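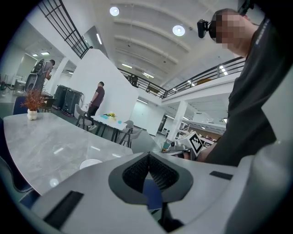 The marble table, with the vase of rust-orange dried foliage at the far end of it.

Skistia Table Notes
Last touched 1/17/26

Hi, and thanks for opening the readme! Skistia is my collection of short records of people setting, clearing and wiping down big shared tables. I started it when I was helping Lulteck pick furniture for their break areas and kept getting asked the same thing: what do people do at a table all day, and what ends up living on it? I had opinions, but no records, so I began collecting them.

What's in the folder

There are 1,437 records right now. Each one covers a single bit of table work - putting out coasters, moving a vase over to make room, pushing chairs back in, giving the top a wipe. Most are short. A few ramble on (there's one long session of somebody trying to center a runner that I can't bring myself to trim).

Every record has three parts: the pictures, a plain text note saying what the job was, and a line in tables.csv that tells you which table it was. The notes are written by hand, mostly by me, so expect my spelling and my habit of calling every flat round thing "round flat". I don't write coaster or plate or trivet unless I was in the room and know for sure. If you see "round flat, white" in a note, take it at face value.

The columns in tables.csv

table_id - a short name I made up, like marble_big or oak_window.
top - what the surface looks like. Marble, wood, glass, painted, other.
shine - 0 for matte, 1 for a bit, 2 if the ceiling lights show up in it.
standing_items - things that stay on the table between jobs. Vases, plants, napkin holders, that sort of thing.
seats_near - free text, and pretty uneven. Sometimes it's "navy, light piping", sometimes it's just "chairs".
people_near - none, one, or several. I count anybody in the room, including people who are busy with something else over by a wall.

A word about the marble

Marble_big is my favorite and also the biggest pain. The top is light gray with soft white veining, so pretty, and it throws the ceiling lights back at you in long pale streaks. Small white things are harder to pick out on it than you'd think, especially when there's a bright reflection glowing right next to them. If you're sorting records by what's on the table, please check the shine column before you trust your own eyes. I went back over a batch last February and found I'd written down two "round flats" that were only lamps shining on the stone. Those are fixed now.

The dried arrangement in the small white vase is listed under standing_items as "dried, orange". I know that undersells it. It's a big bushy rusty thing that fans out way wider than the vase, and it sheds, so you'll find a lot of wiping jobs with "crumbs (plant)" in the note. Same job as regular crumbs, but I kept them apart because people go at them differently: more picking, less sweeping.

How the jobs were chosen

I wrote the jobs on cards and people drew one, 10 cards to a session. No instructions past what was on the card. "Clear the end nearest you." "Make room for a tray." "Put it back how it was." That last one gives the most interesting results, and I'd start there if you only have time for a little.

The Abou Jaoude set is separate and sits in its own subfolder. Those are dining tables at home, more clutter, more chairs that don't match, and the cards were a bit different (no trays, lots of mail). Please don't mix the two without keeping the set column, or the counts for standing_items go funny.

Known problems

- 20 records have no seats_near value. I couldn't tell and left it blank.
- Top color drifts between gray and off-white for the same table depending on the hour. I went with whatever it looked like in daylight.
- The "wipe" notes don't say which cloth. Sorry, I only started writing that down later.
- Drekus, the little script that joins the notes to the csv, chokes on commas inside notes. Use the semicolon version of the file.

Privacy and being decent

Faces are pixelated. If you recognize somebody from a shirt or a haircut, please keep it to yourself. And if you're in one of these and want out, write to me at the address in contact.txt and I'll pull the record, no questions.

Using it

Use it for whatever you like - furniture planning, household studies, settling an argument over how much room a vase takes up. Please link back to Skistia, and tell me if you find mistakes! I'm hoping to get past 2,000 records with the next round, which will be mostly glass tops and some outdoor tables if the weather lets me. Corrections go in the fixes file, one per line, with the record number first and the table_id after it.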